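Jobs and Calls > Calls for Participants > Prirkbridge

Call for Participants: Tabletop Building and Assembly Study

Trustdale invites adults living in or near Prirkbridge to take part in a study of how people put together small objects at a table. The study is led by Danai Spanos and Nam-gil Wi and will run through February at our workrooms in the Hong Building. We are seeking 50 participants. No experience of any kind is required.

What the study covers

The project looks at ordinary tabletop building with toy bricks and baseplates: how a builder chooses where to begin, how each piece is turned before it is pressed down, and how much of the work is shared between the left hand and the right. We are also interested in how a build changes when the baseplate lies at an angle to the builder instead of square to the table edge. The results will be used to write clearer printed instructions for assembly tasks.

What you will be asked to do

Each participant attends two sessions on separate days. A session lasts 50 minutes, including a short break. During the first session you will complete 12 short builds, most of them using only a few bricks. Some builds follow a printed card and others are left to your own judgment. The second session repeats part of the first with the baseplate placed differently, and ends with a brief written questionnaire.

You may stop at any time – without giving a reason – and you will still be paid for the session you are attending.

Who may apply

Applicants must be 18 or older and able to read instructions in English. You should be comfortable sitting at a table and handling small parts. Left-handed applicants are especially encouraged to apply, as are people who have not built with bricks since childhood. Employees of Trustdale and of our project partner, Vundora, are not eligible.

Payment

Participants receive $26 for each completed session. Payment is made by check or gift card, whichever you prefer, at the end of the visit. Parking is free in the lot behind the building. 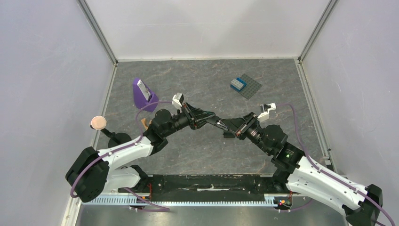

Session times are offered on weekdays between 9:00 a.m. and 6:00 p.m. Please arrive ten minutes early for your first session so that the consent form can be read and signed. Long sleeves should be rolled up before building begins, and rings and bracelets may be left in a locker at the front desk.

Your privacy

Your name and contact details are kept apart from your study records and are seen only by the scheduling staff. Written answers are stored under a participant number. You may ask for your records to be withdrawn up to one month after your second session.

How to apply

Send a short note to Bit-na Gil, Participant Scheduling, Trustdale, Room 12, Hong Building, Prirkbridge, or call extension 2989. Please include your age, the hand you write with, and the times of day that suit you best. Applications are reviewed every Friday – applicants will hear from us whether or not a place is available.

Questions about the conduct of the study may be directed to Kirsty Clegg, Research Participation Office, at the same address.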